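**1/** Data collection update for the Momik set. We passed 3193 accepted episodes this week. Target for the first training run is 3725.

**2/** Everything is recorded with hand-held grippers, one per hand, camera on the tool. No arm in the loop. Pose comes from visual tracking, jaw width from the same video.

**3/** The current batch is thin packaged snacks in homes. Film wrappers are a weak spot for the policy: they crease, they reflect, and the outline changes with every grasp. Rigid boxes from the Redbridge batch taught it almost nothing about this.

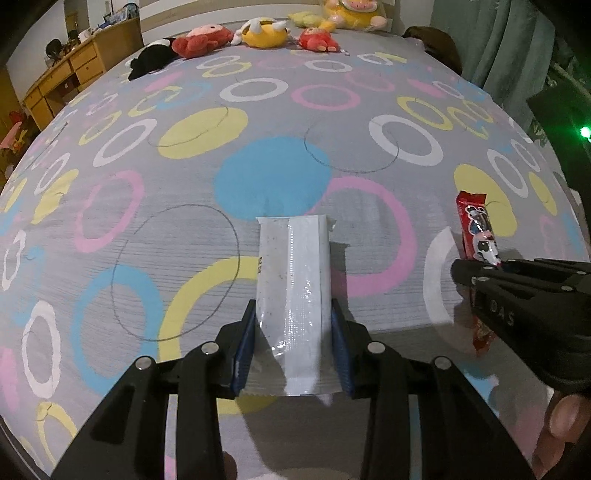

*Two-hand episode, left packet and right candy wrapper both held upright over a duvet.*

**4/** Soft surfaces stay in on purpose. On a tabletop the model learns a fixed contact height and leans on it. Bedding breaks that habit, and a patterned cover gives tracking plenty of features.

**5/** Glare on white film is still open. Jamshid Fallahi suggested dropping episodes with blown highlights. I'd keep them – the deployed camera will see the same highlights – and flag them in the metadata.

**6/** Rejects so far are mostly tracking loss when one gripper blocks the other's view. Second cause: operators moving too fast on the approach. We now cap each episode at 300 frames after the first contact and cut the idle tail.

**7/** Per-home limit is 6 sessions. Past that, validation loss on unseen rooms stops moving.

**8/** Next up is the Sternen batch, pouches and sachets. Labeling spec is unchanged except for one new field, "wrapper deformed at grasp" (yes/no/unclear). Use unclear freely.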